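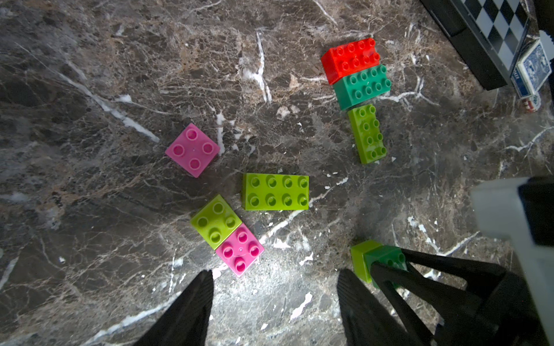
Bricks on marble, as seen from the wrist of one of Dustby's two arms.

A pair of robot arms at Prothero has spent much of November 2021 learning to do what toddlers do for free, and the lab is quite pleased with itself. The method, called Dustby, teaches the arms to handle chunky toy bricks from 313 human demonstrations, with no map of the table and no list of where anything is.

The trick is in what gets thrown out. Dustby drops the slow, dithering parts of each demonstration before training, which in the case of project lead Ieuan Watkins was a fair amount of material. "I'm told I hover," he said.
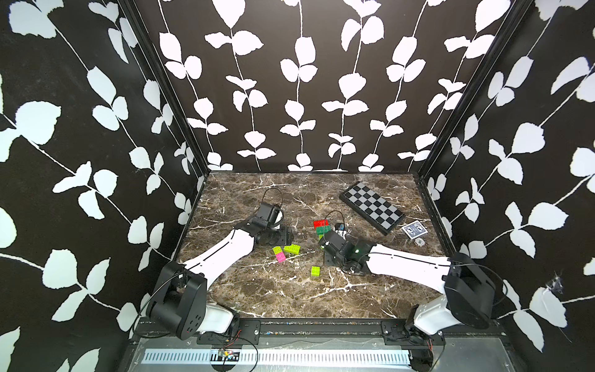
Both arms at the table, with bricks, a chessboard and a deck of cards in reach.

Cutting the hovering helped. An earlier version, trained in July on everything, needed 3000 practice clips and still liked to nudge a brick politely and leave. The new one finishes a row in roughly 20 seconds — a speed no parent would brag about. 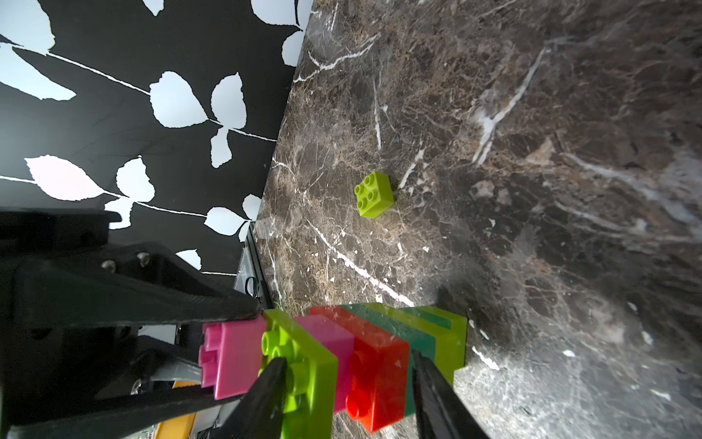
Long rows remain the hard part, Watkins said, as a squeeze in the wrong spot can pop the whole thing apart. The arms have not yet learned to be annoyed by this. A write-up is due to go to the group's partners at Zendora, who have asked whether it works on anything useful.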